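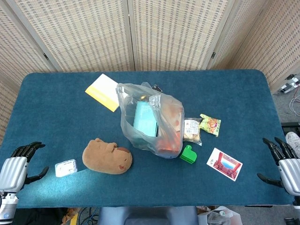
Drustisia runs small-group walking holidays along the Claltley coast and up into the Plarcombe hills, and we love every muddy mile of it! We started with 2 routes and now look after 60, from gentle harbour strolls to the long pull up to the 983-metre top. Snack packets spread out on a blue cloth are a very familiar sight to anyone who walks with us – we do like our food breaks. Our office is in Enriquez Lane, open until late on Friday, so drop in and borrow a map.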